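A Visit to the Calloway Wrestling Room
January
By Delphine Lyons

The Calloway club opens its doors to visitors once each winter, on a practice day, so that parents and younger kids can see what a normal afternoon looks like. I drove over from Ladholm with my nephew, who is in seventh grade and thinking about joining a team next year. It is a 40-minute drive when the bridge is clear.

The club shares a low brick building with a dance studio. The wrestlers have the back half. You come in through a side door, take your shoes off on a rubber strip, and sign a sheet on a clipboard. Bernadette Boateng was at the door handing out name stickers. She coaches the girls' group and has been with the club since it was meeting in a school cafeteria.

The room

There are 3 full mats, laid edge to edge and taped. The walls are padded up to shoulder height. A row of climbing ropes hangs at the far end, and the record board is over the office door. The top line on it belongs to Ansel Montoya, 277 career wins between middle school and his last season with the club. He now runs most of the afternoon practices.

It was warmer in there than I expected. They keep the heat up during the season and turn it down after the state meet. If you go, wear a T-shirt under whatever else you have on.

Warm-up and drilling

Practice began at four o'clock with jogging, then forward rolls, then a crawling drill that went the length of the mats and back. My nephew was allowed to join in for this part. Visitors who want to take part need a signed waiver, long hair tied up, and no zippers or pockets. Bring the waiver with you, as the printer in the office was out of toner when we were there.

After warm-up they split by size. Montoya showed a single-leg takedown slowly, twice, and then had Jalen Szabo walk through the finish with him. Szabo is a senior at 144 pounds and placed fourth in the district last year. The pairs then drilled it on both sides. Montoya mostly watched feet. He stopped one pair to move a boy's back foot a few inches, had them run it again, and went on to the next pair without saying much.

The girls' group worked on getting up from the bottom position. Boateng has them do it against a partner who gives only half resistance, then full resistance in short bursts on the whistle. A few of the girls stayed in the bursts after the rest had gone for water.

Live wrestling came last. The rounds were short and the kids rotated partners after each one. Two of the younger boys sat out with tape on their fingers and ran the clock.

Food and weight

Uriel Ledesma gave a talk for the parents in the hallway while the live rounds were going on. He handles weigh-ins and helps families with meals during the season. The club does not let anyone in middle school cut weight, and high school wrestlers have to go through him before they change weight class. He asked parents to call him if a child starts skipping meals, even if the child says it is for a tournament.

His advice on food was simple. Eat dinner at the usual time, with some protein, vegetables, and rice or potatoes. Drink water through the school day and not only at practice. He is fine with shellfish, eggs, beans, chicken, whatever the family already cooks. He does not recommend powders for anyone under eighteen. One father asked about tournament mornings, and Ledesma said oatmeal or toast, eaten early, and nothing the wrestler hasn't had before.

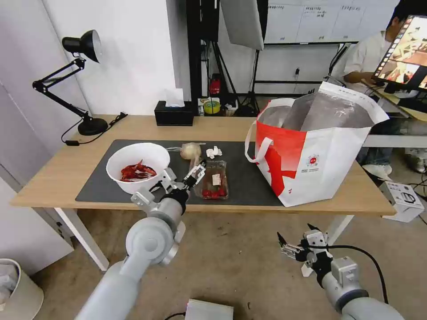
Joining and costs

New wrestlers can come to practice for two weeks before paying. After that there is a season fee, and brothers and sisters pay half. Shoes are the main expense. The club keeps a bin of used ones that can be borrowed for the season, mostly in smaller sizes. Headgear is lent out too. Singlets are ordered through Jomano in one batch, so late joiners may have to wait for theirs.

The middle school group practices on three afternoons a week, ending at half past five. There is a small lot behind the building, and it fills up when the dance classes change over. We ended up parking on the street by the tire shop and had no trouble.

My nephew got to try the single leg with a boy his own size before we left. He was sore in the car and asked about the used shoes. We have the form at home and will go back for the two weeks once his basketball season is over.

Contact: ask at the side door before practice, or leave a note in the office mailbox.
© Ladholm Sports Notes. All rights reserved. Back to top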